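Thu 6 June
Posted by Jong-dae Kwon

I spent most of last weekend sorting toy kitchen things. We had three boxes of them in the hall closet, and two more came from my sister when she moved to Geltham. Play food multiplies. You buy one set, a relative buys another, and then a neighbor leaves a bag on the porch with half a wooden cake in it.

I tipped everything out on the living room floor on Saturday morning and counted. There were 83 pieces of food and 25 pieces of cookware, plates and cups. That is more than our real kitchen has in it most weeks.

My rule was simple. If it was cracked, sticky in a way that soap didn't fix, or missing the part that made it make sense, it went. The cake went. A pizza with one slice left went. I kept a fish with no tail because my daughter asked me to.

Washing took longer than sorting. Hard plastic can go in the sink with dish soap and a soft brush. Anything hollow I only wiped down, as water gets in through the seam and stays there for weeks. I learned that with a rubber duck in October. Felt food got a damp cloth and a day on the windowsill.

Then I had to decide how to group it. I started with food in one bin and dishes in another, the way the store does it, and my daughter ignored both. What she wants is enough to make a meal without digging. So each bin now gets something to wash or drain things in, a plate or bowl, a cup, a little fruit and one odd thing like a sauce bottle. She can pull out one bin and start. I made 8 of these and the rest is in the closet, to be swapped in when she gets bored.

The bins are the shallow Bircombe ones with the flat lids. They hold less than the deep ones we had before, and I think that is most of the reason they work. With the deep ones she turned the whole thing over every time to get at whatever was on the bottom.

A few notes on what gets used. Colanders are popular – fruit goes in, fruit comes out, and that can fill half an hour. Fruit beats vegetables by a long way. Toy pans are mostly hats. The toaster oven question comes up with a lot of parents, and my view is that a little oven on the table gets more play than a big play kitchen against the wall. The big one we had in Kavinville took up a corner for two years and held laundry.

I'm looking for a second colander if anyone has one to spare. Any color.

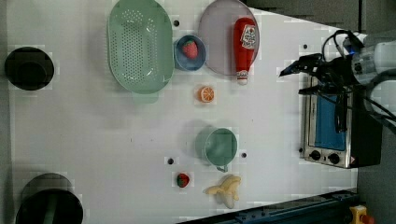
The green colander and the toaster oven, both times.

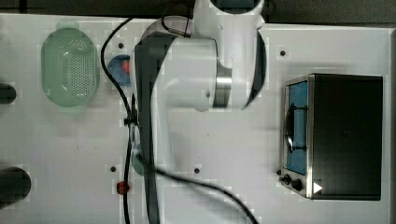
Chae wrote in to say that the one-bin-one-meal idea fell apart at her place inside a week, with all the fruit in one bin and all the cups under the couch. She now does a sort every Sunday night and lets it go the rest of the time. She also wipes hollow pieces with a cloth and never puts them in the sink, and she has a spare colander, a yellow one, that I can have if I pay the postage.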